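I own 13 travel mugs. I have bought two of them. The rest came to me the way colds do, through contact with other people, and I have never managed to get rid of a single one, because every lid fits one mug only and every lid is in a different cupboard.

My subject is the free gift, and I am against it.

I don't mean presents. A present is chosen by a person who at least pictured your face for a second. I mean the tote bag on the conference chair, the stress ball from the bank, the tape measure that arrived with my new homeowner's policy as if the first thing I'd want after paying the premium was to measure something. The Skaldale furniture outlet out by the highway once gave me an ice scraper for buying a lamp. It was June.

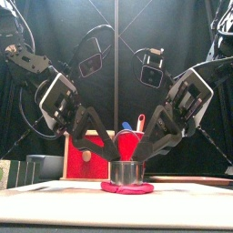 The usual defense of this stuff is that it costs nothing. It costs nothing at the moment you take it. Then it moves in. It needs a drawer, and the drawer was being used for something, so whatever was in there goes to the hall closet, and the hall closet is how we came to rent a storage unit. I pay 46 dollars a month for that unit. I went over last weekend to see what was in it and found, along with the crib and the good ladder, a sealed carton of lanyards.

I called three promotional goods suppliers to ask about prices, posing as a man with a small company and a big heart. Bergeron wouldn't sell me fewer than 1000 of anything. Brunel would, but the salesman talked me out of it so kindly that I felt ashamed of my ambitions. Sososeck quoted me 1045 dollars for a full run of key chains with flashlights in them, and when I asked what people did with a key chain flashlight he said, with real warmth, "They think of you."

They don't. I have a flashlight on my own keys and I could not tell you who put it there. The print wore off in the first winter. What I think of, when I think of it at all, is that it turns itself on in my pocket and I walk around the supermarket with a glowing thigh.

There's a reason we take these things anyway, and it isn't greed, or it isn't only greed. Saying no to a free pen is more work than taking it. You have to stop, smile, form a sentence, and leave a cheerful stranger holding a pen. Taking it uses one hand. I have watched my own hand do this while the rest of me was composing a firm refusal. My wife, who is better at refusing than I am, came home from the county home show last year with a bag clip, two magnets and a very small cactus. She says the cactus doesn't count. The cactus is on my desk as I write this and is doing extremely well.

Schools are worse. Our two kids bring home a steady supply of rubber bracelets and water bottles from fun runs, spelling bees, dental visits and the last day before any vacation. I would like to propose that a child who finishes a spelling bee be given a handshake. A firm one, with eye contact. It stores flat.
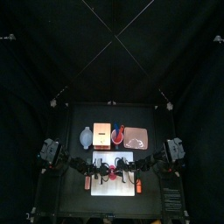
*Table inside a dark enclosure.*

People tell me to donate it all. I tried. The thrift store in town has a sign by the back door, hand-lettered and underlined twice, that says NO MUGS. I admire that sign more than most things I've read this year. I stood in front of it with my box for a while and then put the box back in the car, where it rode with me for several weeks and rattled on left turns.

So my policy now is to ask one question at the table, or the booth, or the bank: "Can I have it later?" They say sure. Then I leave. It has worked four times, if you don't count the umbrella, which I took because it was raining – and which has a dealership's name on it in letters you can read from across a parking lot. I've carried it past that dealership twice. They waved.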